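Stidwood Residents' Forum
Board: Shared Kitchens and Common Rooms
Topic: Storage of plates in the second-floor kitchen: proposal for upright racks

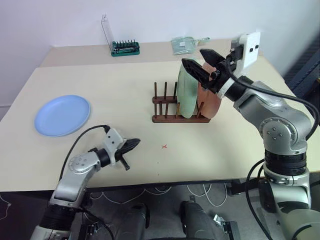 Peg rack with two plates in place and a blue plate still on the table.

Posted by: kitchen_desk_2
Status: Board moderator

Residents are invited to comment on a proposed change to the storage of plates in the shared kitchens. At present, plates are stacked in the wall cupboard to the left of the sink. The house office has received repeated complaints concerning chipped rims and plates put away before they are fully dry.

It is proposed that each kitchen be supplied with wooden racks of the type shown, in which plates stand on edge between upright pegs. The racks would remain on the counter. The cupboard would then be used for bowls, serving dishes and items that do not stand securely on edge.

The change would apply first to the second floor, beginning in January. Comments should be posted in this topic and should be limited to the storage of plates. Questions concerning the dishwasher belong in the separate topic on that subject.

Posted by: Clernmont_east
Status: Resident

I wish to record my support for the proposal. Our kitchen serves 15 residents, and the present stack is too tall to be handled safely. A person who wants a plate from the lower half must lift the others out first. Most of the chips I have noticed are on the underside of the rim, where one plate has been set down on another.

I would ask that the rack be placed to the right of the sink. The left side is used for preparing food.

Posted by: rimandbase
Status: Resident

I do not support the proposal in its present form. Counter space in the second-floor kitchen is already limited, and a permanent rack would reduce it further. Cupboards exist so that clean dishes may be kept away from steam and cooking grease. Plates left in the open beside the stove will need to be washed again before use.

If the concern is moisture, residents should be asked to dry their plates with a towel. The house rules already require this.

Posted by: kitchen_desk_2
Status: Board moderator

The rule on drying by hand is correctly cited. It has been in place for several years and is not widely followed. The office would prefer an arrangement that works when residents are in a hurry.

The point regarding the stove is noted. The rack would not be placed on the stove side of the counter.

Posted by: Urbonaitė_3F
Status: Resident

The third floor has used a rack of this general kind since last winter, and the following remarks may be of use.

Plates with a pronounced rim stand well. Very flat plates tend to lean, and they should be placed toward the end where they can rest against a neighbor. Deep pasta plates take up the space of two, and we keep ours in the cupboard.

We load from the back. When the front is filled first, one has to reach over standing plates to place the next one, and a sleeve may catch on them.

The wood requires some attention. Ours was left in standing water during its first month and the base became dark and rough. It was sanded and treated with mineral oil, and it has since been kept on a folded towel. The towel is changed on Wednesday with the other kitchen linens.

Posted by: rimandbase
Status: Resident

The previous post confirms my concern. The rack requires oiling, and the towel beneath it requires washing. A cupboard requires neither. I would also point out that a damp towel left in place for a week is not a hygienic surface.

Posted by: Urbonaitė_3F
Status: Resident

The towel may be changed more often if residents wish. I would add that we have had one broken plate since the rack was introduced, and that it was dropped on the floor at dinner.

Posted by: itport_stores
Status: House supplies

For the information of residents, the supplies office has looked into the cost. The supplier, Itport, offers the wooden rack at 47 dollars for each kitchen order, delivery included. A coated wire version is available at a lower price. The wire version was tried in the ground-floor kitchen, where the coating peeled at the joints and left rust marks on white plates.

The order reference is 2353. Residents who wish to inspect the rack before commenting may quote this number at the supplies window between nine and eleven in the morning.

The house holds roughly 200 plates across all kitchens. There is no intention to replace them, and mixed colors will continue to be issued.

Posted by: Clernmont_east
Status: Resident

May I ask whether the colors could be put to some use? In the picture there is a green plate and a pink one in the rack, and they can be told apart at once. If each corridor were to keep to one color, a plate left unwashed could be returned to the correct corridor without a general notice to the whole floor.

Posted by: lower_landing
Status: Resident

I would object to any assignment of colors. It was attempted with mugs, and the result was a long exchange of notes on the refrigerator door. Residents should be free to take whichever plate is clean.

On the main question, I have no objection to the rack. I would request only that the distance between the pegs be checked against our own dinner plates before an order is placed. The older ones are heavier than those issued recently, and they are thick at the base. A rack suited to light plates may hold them at an angle, or may not accept them at all.

Posted by: itport_stores
Status: House supplies

This is a reasonable request. One of the older dinner plates will be kept at the supplies window so that it can be tried in the rack.

Posted by: rimandbase
Status: Resident

I maintain my objection as to counter space. I would withdraw it if the rack were placed on the shelf above the kettle, provided that the shelf is deep enough. It currently holds empty jars that have not been claimed.

Posted by: Urbonaitė_3F
Status: Resident

I would advise against the shelf. Shorter residents would have to lift plates out above shoulder height, and any remaining water would run down the wall onto the kettle socket.

The jars should be removed in any case.

Posted by: kitchen_desk_2
Status: Board moderator

The comments received so far have been passed to the house office. The following points are recorded.

The rack will be placed to the right of the sink for the trial period. The shelf will not be used. No colors will be assigned to corridors. Bowls and deep plates will remain in the cupboard. The thicker dinner plates will be tried before any order is confirmed.

The disagreement concerning counter space has not been settled and will be reviewed at the end of the trial. Unclaimed jars will be moved to the supplies window, where they may be collected during the hours given above.

This topic remains open for comment.

Posted by: lower_landing
Status: Resident

Two of the jars are mine. I will collect them this evening.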